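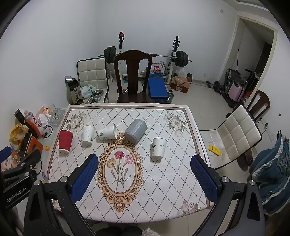
Print room notebook: floral repeat, week three

Notebook > Workshop > Block and screen > Carnation repeat

Reading time: 3 min

Wednesday, first thing. Best strike-off so far! The half-drop version has come off the table and the joins have vanished – I had to hunt for them with the loupe, and even then I only found the one by the left selvedge where the screen sat a hair low.

Notes from yesterday's sampling while I still remember them. Cloth was the Listcombe cotton, the bleached one, scoured and ironed flat. Pinned, not gummed. I tried gumming on the first length and it pulled when I lifted it, so the second colour landed off register all the way down. Pinning takes longer but I'm converted.

Colours, in printing order:

Pale grey-green for the leaves. Fine as it is.
Light pink. Went on a bit chalky. Try less white next time and let the cloth do the work.
Deep pink. Lovely. Don't touch it!
Taupe for the line work. Still too brown next to the pink, wants a drop of blue.

Paste is the Drillov thickener, 30 g of pigment to 400 g of paste for the deep pink. I wrote 40 on the lid of the tub and that's wrong, please ignore it (or cross it out if you're passing).

The repeat is now 613 mm down the cloth. It was shorter in the first drawing and the flowers marched across in stripes as soon as you stood back. Lengthening it gave room for a few loose buds between the big heads, and those buds have done more for the design than anything else I've drawn this month. The eye wanders about now. I pinned a length up by the stairs and kept going back to look at it.

Diagonals next. I want a fine dotted trellis behind the flowers, and the trouble is the dots. On the Inent mesh they closed up after 3 pulls and came out as a smudgy line. Coarser mesh held them open but the edges went ragged. Going to try the finer mesh again with a harder squeegee and one pull only, flooding between each. If that fails I'll redraw the dots larger and stop fussing.

Afternoon. One pull with the hard squeegee works! Crisp dots all along the length, apart from a patch near the end where I leaned. Washed the screen straight away.

Heat-set the samples on the Rolland press and cut them up for wash tests. One piece in the hot wash, one in the cool, one kept dry in the drawer with the label stapled on. Rub test on the deep pink left a faint mark on the white cloth, so that one goes back under the press for longer before I wash it.

To do: mix the bluer taupe, order more pins, recoat the leaf screen (pinholes bottom right), and draw a corner for the border. The border is still just four straight strips butted together and it looks it.

Get our workshop notes by email. You can unsubscribe at any time.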